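The ferry to Troltden leaves at four in the afternoon, and if you miss it you will be spending the night in Pliten, which I have done twice now and can warmly recommend. There is one bakery, one bar, and a harbor wall where you can sit with a bag of cardamom rolls and watch the light go pink over the water -- and it does go pink, for what feels like hours.

But it's the island you came for, and the island means walking. The path around the shore is 20 miles long and takes most people 3 days, with huts at Stöcker and Rodadov where the soup is thick and the blankets are thicker. There are 137 steps down to the beach at Rodadov, and my knees remember every one of them fondly.

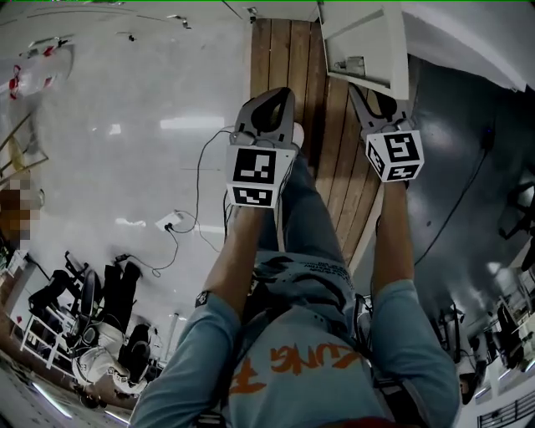
April is the month I'd choose, when the gorse is out and the huts are half empty, though the weather can't make up its mind from one cove to the next. Bring layers, and don't be too grand about them. An old sweatshirt will do nicely, light blue with big orange lettering across the chest if that's what's in the drawer, and you'll be pushing the sleeves up by the first hill anyway. The wool can wait for Stöcker, where the wind comes straight in off the sea and the kettle is always on.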